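Notebook, Saturday, late morning, kettle on

Quiet in here today, so I am finally writing up the jogging and hand-guiding rules the way we talked them through on Thursday's call, before they drift back into everybody's private version. Ilona has the old sheet from Kakside taped inside the cabinet door and I have borrowed a good deal from it, because whoever wrote it had clearly stood next to an arm for many long afternoons. Thank you, whoever you were!

First, the speed. Anything done with a person inside the tape is done in reduced mode, and I would like us to stop treating the slider as a matter of taste. We set 20 percent of our normal working speed as the shop ceiling when we moved in, and 11 percent for the first approach to any surface we haven't touched before. Valter thinks 11 is fussy. Valter may be right, but he is also the one who replaced the last two finger pads, so I am keeping it — he can cross it out himself when he reads this.

Second, the pendant. Whoever is inside the tape holds it. If Rutilio is guiding the wrist and I am at the keyboard, Rutilio has the pendant and I keep my hands off the run key until he says "clear" out loud. A nod doesn't count, and neither does a thumbs-up through the mesh, which I know I have been guilty of myself.

Third, the fingers. Look them over before the first run of the day, both grip faces and the edges around the openings, and write one line in this book even when there is nothing to say. "Fingers fine" will do. On the yellow set I'd like the tips looked at with a bit more patience, since the bluntness is what we rely on near rough material and a chipped corner will drag. 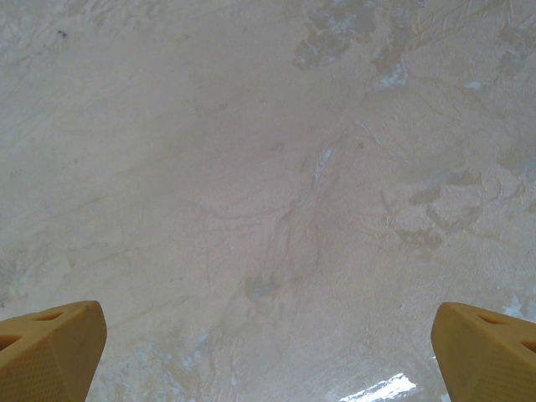 Who is allowed to restart the arm after a protective stop? The person who was holding the pendant when it stopped, and only after they have walked around the cell once and written the cause in the book, or "cause not found" if that is the truth of it.

I would much sooner read "cause not found" than a guess. Ernő went back through the log last month and found stop 96 and stop 202 put down to the same loose cable, months apart, with a different cable on the arm by then. It cost us nothing that time, apart from Ernő's afternoon.

On rough or uneven surfaces: come down open, pause above, look at the wrist view, then go on. The wrist view flatters everything. A ridge can look like a brush mark and a shiny patch can look like a hole, so if you are unsure, stop the arm and go look with your own eyes from outside its reach. I know it is slow. Andor used to do it at Tekholm with a flashlight and a mug of tea in the other hand, and I would ask you to copy the flashlight and leave the tea on the bench.

Still open: whether the Tosus checklist replaces ours or sits beside it. I lean toward beside. Theirs is good on guarding and thin on hand guiding, and ours is nearly the reverse. Ilona to compare them line by line when she has a free hour, no rush.

Also need a new pen on a string for this book. Green one is dry.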